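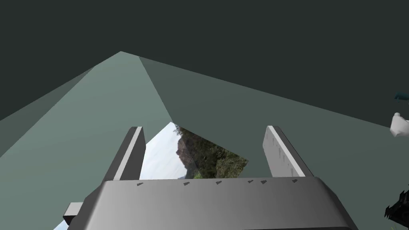 Simulated view from behind the palm, gripper open, textured patch between the fingers.

List Home | Threads | By Date | By Author | Search | Previous | Next

Subject: Re: [mimberg-sim] wrist view: parallel gripper vs. Baron
Date: 2025-08-06
From: Mwende Barasa

> I read your April numbers for the two grippers and I don't
> follow how the wrist view can favor the parallel one. The
> Baron has the narrower palm, so it should hide less. Did you
> use the same camera offset for both? Also, does the open
> width matter if the detector only needs the texture?

Same offset for both, taken from the palm face and not from the flange. I should have put that in the first post. If you measure from the flange, the Baron camera ends up farther forward and the comparison is worthless.

On the palm: the Baron does have the narrower one, but its fingers cross the middle of the view until it is nearly all the way open. With the parallel gripper the palm takes up the whole bottom edge and the fingers stay to the sides. In the attached render the photo-textured patch sits in the gap with its lower edge against the top of the palm. The big green-gray facet still covers part of it at the upper right, and no change of gripper will fix that.

Open width matters for a duller reason. The detector crops to the region between the fingertips before it looks for texture. Close the fingers and the crop shrinks, and what remains is mostly plain facet. I ran 3293 poses per gripper with the Bălan controller at default gains. Failures bunch up in the poses where the crop gets under 90 pixels wide, for both grippers.

Two problems I have not solved:

The highlight on the left finger is close to white. The sky part of the patch is also pale, and the edge finder sometimes joins the two. Lowering the specular term on the finger material helped. I would prefer a fix in the detector – real fingers will be shiny too.

The small block on the left side of the palm housing is in the visual mesh but not in the collision mesh. Fodemness exports it that way. It makes no difference to the view, but it will if you drive in low along a facet, so add a box by hand before you trust any contact results.

I can rerun with the camera raised 12 mm if you want to see the patch farther from the palm edge. Please send your Baron config first. Mine is eight revisions old and I don't want to argue over the wrong file.

Mwende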